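Clerivis Bench Service: Workshop Tips for Preparing Desktop Computers

The Clerivis Bench Service offers robot-assisted disassembly and part replacement for desktop computers, using the Irura arm and Skorden fixture plates. The following tips are intended for workshops that send machines to us or that lease the bench for use on their own premises.

Before the machine reaches the bench

Shut the computer down fully, unplug it and hold the power button for eight seconds. Remove all discs, memory cards and USB devices. Back up the drives. The service does not copy data.

Blow out dust at least a day ahead, outdoors if possible. Hold fan blades still while doing so.

Put the side panel screws in a labeled bag and tape it to the outside of the panel. Please do not tape anything inside the case.

Setting up the work area

Lay the tower on its side with the open face up. The case should sit flat on the table – rubber feet that catch on a slat can tilt it enough to spoil the alignment.

Place the fixture plate beside the case before the arm is started, and bolt it down at both ends. Plates from the Kramer series need the longer bolts. Check the holders for leftover parts from the previous job.

Tuck loose drive and power cables toward the side of the case. Cable ties may be used, but cut the tails short.

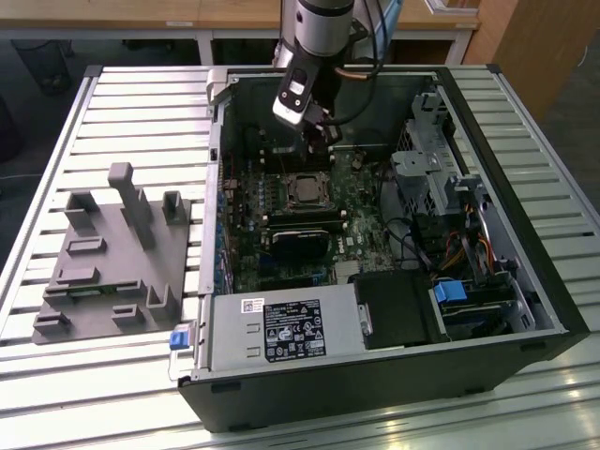
Keep hands and tools out of the case while the arm is powered. If a cable must be moved, press pause, wait for the light to turn amber, and only then reach in.

Memory modules should be released at both latches before they are lifted. When a module resists, stop the cycle and check the latches by hand.

After the work

Allow about nine minutes for the closing check. Wipe the gripper fingers with a dry, lint-free cloth. Solvents will shorten the life of the pads and are not covered by the lease.

Replacement finger pads are supplied in packs of seven and may be ordered with the monthly service form.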